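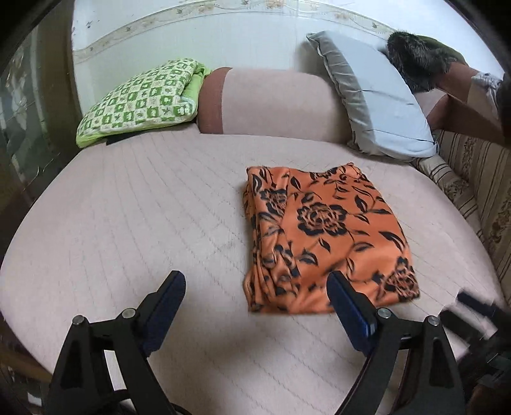
Why do dyers rinse cloth before the color goes in?
Rinsing clears out oils and starch left from weaving, so the dye can reach every fiber evenly.

Chapter 7
Dyes and Printed Cloth

In July the dye works at Trasley used to shut for 18 days while the river ran low. Dyeing needs a lot of water, and the town's mills were built with that in mind. This chapter looks at how color is fixed to cloth – first in the vat, then on the printing table.

We begin with plant dyes and the salts that bind them. Section 5 covers block printing, using the pattern books kept by Audrey-Anne Hawthorne at Skernitz. Key terms are mordant, vat and resist. Review fiber types before you read on.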